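Grovano travel cot: setting up

3. Putting up the frame

Allow 12 minutes the first time. The box says less, but the box was written by someone without a baby in the other arm.

1. Stand the folded cot on its feet and undo the two straps. Keep the straps. You will want them on Monday when you are packing in a hurry.

2. Pull the long sides up until each one clicks. Leave the floor of the cot raised while you do this. If you push it down first, the sides will not lock, and no amount of muttering helps.

3. Pull up the short sides in the same way. 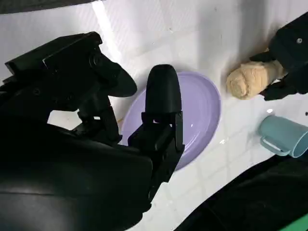 4. Push the centre of the floor down firmly with one hand until it lies flat.

5. Lay the mattress in, soft side up, and thread the four tabs through the slots. Fasten them underneath.

CAUTION: Use only the mattress supplied. A second one, however kindly lent by a grandparent, leaves gaps a baby can get stuck in.

4. Fitting the Tudach changing top
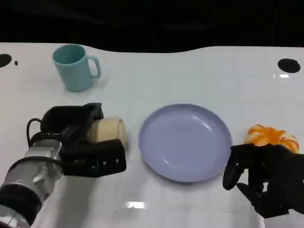
The changing top hooks over the long sides and holds a child of up to 12 kg. Press each corner until the hook drops over the rail, then lean on it with your palm. It is not a shelf. A light plastic mug with a handle, like the teal one, belongs on a table, however handy the changing top looks at 6 a.m. Take the top off completely before you put your child in the cot to sleep.

NOTE: Spare hooks are sold in pairs. Ask for part 130.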